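Flasora plastic hangers, pack of 30
Last updated: 17 June 2021

I bought these to replace the mixture of wire and wooden hangers that had built up over the years. They are plain black plastic, the ordinary triangular sort with a bar across the bottom, and they came from Azevedo in Prirncombe. Delivery was quick and none were cracked in the box.

The first job was to take everything off the old rail and decide what was going back. I do this on the floor in the corner, where there is room to make a heap and work through it. It took most of an afternoon, and a fair amount went in the charity bag before it got near a hanger.

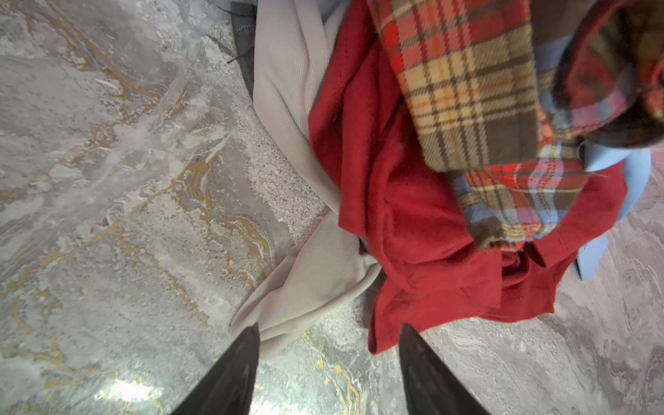
Ribbed beige, red and charcoal, in a heap on the floor.

Starting with the good points, the hangers are thin. I had been using four thick wooden ones for jackets, and they took up far more of the rail than they were worth. With the Flasora ones I can push things along and see what is there. The hook is a decent size and turns freely, so a shirt can face either way without having to be taken off and put back.

They are smooth all over, with no seam from the moulding to catch on a jumper. I checked for this because my last plastic set, from Drivex, had a rough line along the underside that pulled threads. I have found no pulls so far.

Smooth plastic has its drawback. Anything with a wide neck slides off. T-shirts are the worst for it, and if you knock one going past, one shoulder drops and the rest follows. Soft, brushed fabrics grip a bit better, but they pick up lint whatever you hang them on, and they want a going-over with a brush before they go away. 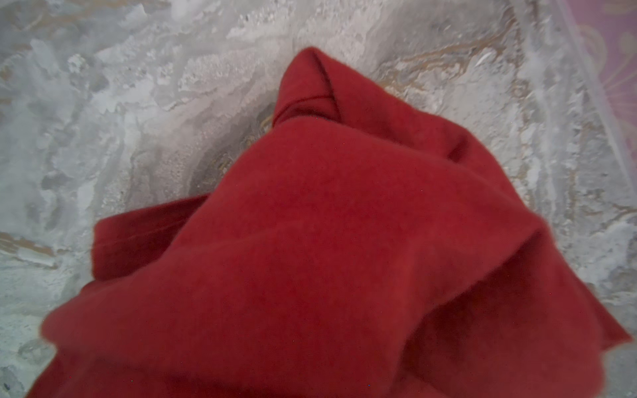
Osian Prosser wrote in after the first version of this review to say that he winds a rubber band round each end of the arm, which stops T-shirts slipping, but that the bands perish and have to be changed every September. He also thinks fleece is better folded on a shelf, and would not waste a hanger on it.

I tried the rubber bands on a few and they do work. They look a bit scruffy. If your clothes are on show that may bother you. Ours are in a small papered corner, and I was more concerned that black would look heavy against the pink. It looks fine - the pattern is busy enough that you don't pick out the hangers at all.

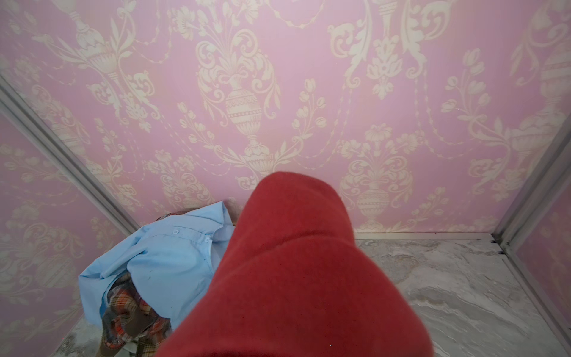 Urns and garlands on the wallpaper, with grey trim down the corners.

Strength is reasonable. A winter coat makes the arms bend slightly and I have gone back to wood for that one. Everything else I own is within what they can manage. Dalia Pētersons, who has the same set, snapped one by pulling a damp pair of jeans off the bar, so I take trousers off with both hands.

Button-up shirts are what they do best. The shoulders sit where they should, and with the top button done up the shirt stays put. Long sleeves hang straight down and don't get caught up with whatever is next to them.
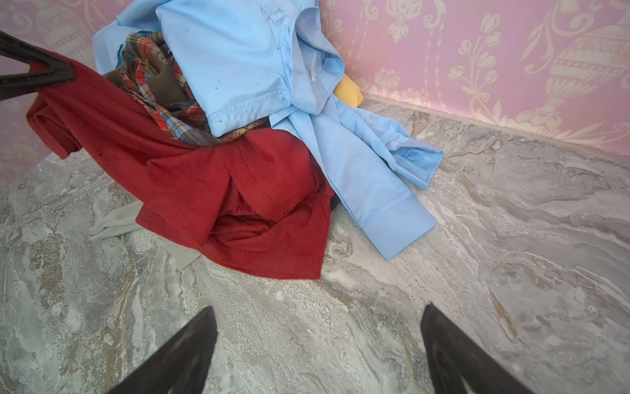
Checked flannel shirts are fine on them as well, being a bit heavier and less inclined to slide. I would do up two buttons on those.

The box says the hangers are suitable for children's clothes. I would say not, as the arms are too wide for anything small and stretch the neck.

I would buy them again for shirts and blouses. For T-shirts I would either fold them or pay more for a set with a non-slip coating. One pack did my side of the rail with a few left over, and those have gone in the spare room for visitors.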